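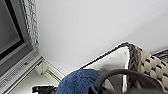

The window corner, with its gray frame and the white wall beside it.

About Us

We love windows. All of it – the frames, the sills, the awkward little corners where the wall meets the ledge, and most of all whatever you hang in front of the glass. Bosari is a small curtain and trim workshop, and if you have ever spent a whole Saturday holding fabric up to the daylight and changing your mind, you will get along very well with us!

Telmo Manzano started the business with one sewing table and a borrowed steamer. He had been fitting blinds for a firm in Kornalden and kept meeting people who were happy with the blind and unhappy with the window. The room still felt bare to them. They wanted something soft at the edge, a bit of texture, a braid or a border to look at while they drank their coffee. Telmo began making trims in the evenings, and by the next January he had stopped fitting blinds altogether.

Phong Mạc joined him that spring. Phong grew up in his aunt's tailoring shop, Phùng, where he learned to hem before he learned to ride a bicycle, and he can still look at a drop of fabric and tell you it will hang short on the left (he is right, and we have stopped betting against him). He runs the sewing room now and teaches everyone who comes to work here. There are 14 of us these days, and we have 3,000 sample pieces on the shelves, sorted by color first and by weight second, after a long argument that is still going on in the back room.

What we make

Curtains, lined and unlined. Borders and edgings. Tiebacks, cushions for window seats, and the odd door curtain when the weather turns. Our best-known line is Hasness, a range of textured trims in grays, whites and creams that we dreamed up over one very rainy winter. We keep the colors quiet on purpose – these pieces sit next to the window all day, and the light does so much of the work. Every few months somebody asks for Hasness in bright orange, and we have made it, and it looked wonderful.

How we work

We come and measure ourselves. Frames vary more than people expect, and a sill that looks level from the sofa can have ideas of its own. We check how deep the ledge is and whether there is a vent that needs to stay clear, because a lined curtain lying across a vent all winter does you no good at all. We also ask what you keep on the sill. Plants? Books? A cat? It changes the length we suggest.

Then we leave samples with you for a week. Please move them around! Look at them in the morning, and again at four in the afternoon when the light goes flat, and again with the lamps on. Plain white walls are especially fun for this, as they pick up a little of whatever is hanging beside them. You can send back anything you don't like, and we will bring more.

Once you have chosen, sewing takes three weeks for most orders. Last year we finished 700 windows, from a single bathroom pane to a school library with reading nooks all down one side.

The workshop

You are welcome to visit. The front room has the big cutting table and the sample shelves, and there is a bench under the window where most of our customers end up sitting with a lap full of swatches. Bring a photo of your room and your rough measurements if you have them, and a scrap of anything you are trying to match: a rug, a paint card, an old pillowcase. Phong holds an open trim-making class one Saturday a month, all levels, with tea and far too many leftover tassels to take home.

We are open from nine to five, and Telmo is usually in early if you want to catch him before the first fitting of the day.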